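The colour maker who works from old recipes
09/04/2025
By Amna Lodhi
4 min read

Hertta Tikkanen keeps her copy of the Clistard manuscript in a plastic sleeve, because she reads it at the stove. It is a photocopy, and most of the margins are full of her pencil notes.

The manuscript is a workshop book of 354 recipes for pigments, inks and metal colouring, put together by several hands over 70 years. Tikkanen has been working through it since she left her job as a paper conservator.

"People want it to be a secret book," she says. "Some of it is. There are cover names for mercury and sulphur, and a green lion turns up twice. But there's also a page on how to stop the cat getting into the egg whites."

She has made 40 of the recipes so far. The failures go in the same notebook as the rest. A recipe for a gold-coloured ink took her most of a winter – the text calls for "the fire of the second degree" and gives no other clue.

"I tried it too hot, then far too cool. In the end I went by smell, and I think the writer did too."

Her translation of the first part will be published by Cuvar in September, with notes on the symbols by the historian who catalogued the Özkan collection, where the original is held. Tikkanen was allowed to see it for two afternoons. She found that one leaf had been bound in upside down, and that her photocopy had left out the back of it.

Asked whether the writers believed they could make gold, she takes a while to answer.

"One of them did. He has the small, cramped hand, and he writes about nothing else. The others were selling colours to painters and bookbinders, and I'd say they put up with him."

She plans to leave his recipes until last. Several call for lead and arsenic, and she won't heat either at home.

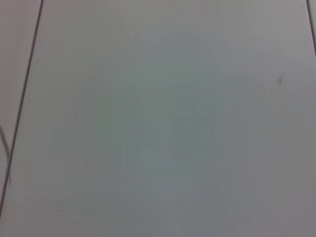
There are 20 of those, and she is still looking for a laboratory that will let her try the milder ones. "I've written to three," she says. "One has asked me what a green lion is."

Related
Reading the planets in a dyer's notebook
The Hivolley emblem book, page by page
Oak gall ink and why it eats paper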